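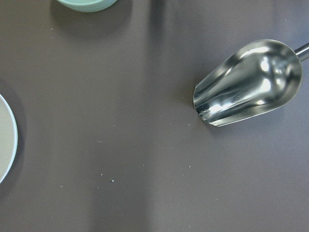 A metal scoop and dishes on a table at the Selthorpe refill room.

Selthorpe refill room to open on Monday evenings

The refill room in Penry Street, Selthorpe, will stay open until 6 pm every Monday from February, after customers asked for a time when they can come after work.

The room sells rice, lentils, oats and other dry food by weight. Customers bring their own jars and boxes, fill them with a scoop and pay at the desk. It has 641 members, and 23 of them signed a letter last autumn to ask for the longer day.

"Many people finish work at five, and we were already closed," said Lizelle Venter, who manages the room. "Now they have one hour – it is not much, but we will see how many come."

There will also be a small change at the tables. Each food will have its own scoop, which must go back in the same place after use. Customers with allergies had said that flour was sometimes carried from one bin to another. Clean bowls will be ready for those who want to look at the food before they buy it.

Higinio Serrano, a member from Idanance, welcomed the news. "I take the bus, so until now I could come only in my holidays," he said.

The new scoops and bowls were paid for with £2,205 from the summer fair. Membership stays free, and new members can join at the desk.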